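Skorine Marble-Effect Worktop and Wall Panel

Product code 434
Range: Lindside kitchens
Supplied by: Harkach

Overview

Skorine is a marble-effect surface for kitchens and utility rooms. It has a white ground with grey veining and comes as a worktop, a matching upstand and a full-height wall panel. All of the parts are made in the same factory and carry the same print, so a worktop and a wall panel ordered together will match in colour. Parts ordered more than a few months apart may differ slightly, and we would suggest ordering everything for one room at the same time.

The surface has a low sheen. It shows fingerprints less than our gloss range and is easier to keep looking even under strip lights. The veining is printed, with a long pattern repeat, and no two lengths from the same batch start at the same point. If you want the veins to run on from one length to the next at a corner, tell us before we cut. We can usually manage this on worktops. We can't promise it on wall panels.

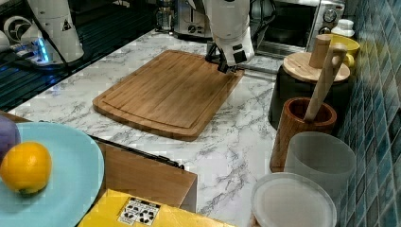

Worktop lengths are square-edged on the front as standard. A small rounded edge can be ordered at no extra cost but adds to the lead time, as those lengths are finished to order. Both long edges can be finished for islands and breakfast bars. Please mark clearly on the order form which edges will be on show.

What is in the box

Worktop: one length, wrapped, with corner protectors. Matching edging strip for one cut end. Two sachets of colour-matched sealant for joints. Fitting leaflet.

Wall panel: one panel with protective film on the face. Fitting leaflet. Adhesive is not included.

Upstand: one length, finished on the top edge and one end.

Sizes

The wall panel is 1000 mm wide and is sold in two heights. The shorter one suits the gap between a worktop and wall units or an open shelf. The taller one is meant for behind a cooker hood, where the wall is open up to the ceiling. Worktops are cut to your measurements. Send finished sizes, and leave the fitting gap to us.

Measure the wall in at least three places along its length and give us the longest figure. Older houses often have walls that bow in the middle, and a worktop cut to the shortest measurement can't be made longer afterwards. If the wall is badly out of true, order the deeper worktop and have your fitter scribe the back edge.

Fitting

Worktops must sit on level base units with support along the front and back. Any span over a dishwasher or washing machine needs a rail at the back. Leave worktops and panels flat in the room where they will be fitted overnight before cutting, with the heating at its normal setting.

Cut with a fine-toothed blade. Put masking tape over the cut line and work with the decorative face up if you are using a hand saw, or face down with a circular saw. Seal every cut edge, including the inside of sink and hob cut-outs, before the appliance goes in. Most of the problems we are asked to look at come from an unsealed edge near a sink.

Wall panels go on to sound, dry, flat plaster or board. They can be fixed over old tiles if the tiles are firm and the grout lines are not deep. Fit the worktop first, then stand the panel on it with a 2 mm gap and fill that with sealant. Where a shelf is going above the panel, fix its brackets to the wall before the panel goes up, or drill through the panel with an oversized hole so that it can move a little.

Heat, knives and everyday use

Use a board for cutting and a trivet for hot pans. The surface copes well with tea, coffee and most food stains if they are wiped up the same day. Turmeric and beetroot are harder to shift and may need a second go with washing-up liquid and warm water. Do not use wire wool, bleach or cream cleaners with grit in them.

Chopping boards with rubber feet should be lifted now and then and the surface underneath wiped dry. Bamboo and timber boards should be dry on the underside before they are left standing on the worktop.

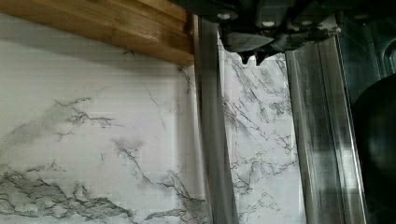
Can the wall panel be used behind a gas hob?

Only the taller panel is approved for that, and there must be a clear gap between the back burner and the face of the panel. The distance is given in the fitting leaflet. If your hob is closer than this, fit a glass or steel splashback in front.

Matching items

Skorine is often ordered with the Ríos oak-effect shelf, code 432, which is supplied with hidden brackets and comes in the same lengths as the short wall panel. There is also a Ríos end panel for base units. The shelf is for light items such as jars and cups. It should not be used for a microwave.

Samples

We send hand-sized samples by post. A sample this small shows the colour and sheen but only a little of the veining, and some samples will look almost plain white. If the amount of grey matters to you, ask to see a full length. There is one on the wall in the trade counter showroom and another laid flat on the display units by the door.

Delivery and returns

Made-to-measure worktops take nearly twice as long as stock panels, so the two may arrive separately. We can hold the panels and send everything together if you ask when you order. Delivery is to the ground floor. Two people will be needed to carry anything over standard length, and the driver is not able to help indoors.

Check each piece before it is cut or fixed. Stock panels can be returned if the film is still on. Cut worktops can't be returned unless they are faulty or the wrong size. We close for stocktaking for part of July and orders placed then are put through when we reopen.

Questions about measuring or joints should go to Efraín Inga at the trade counter. Please have your drawing and the product code to hand.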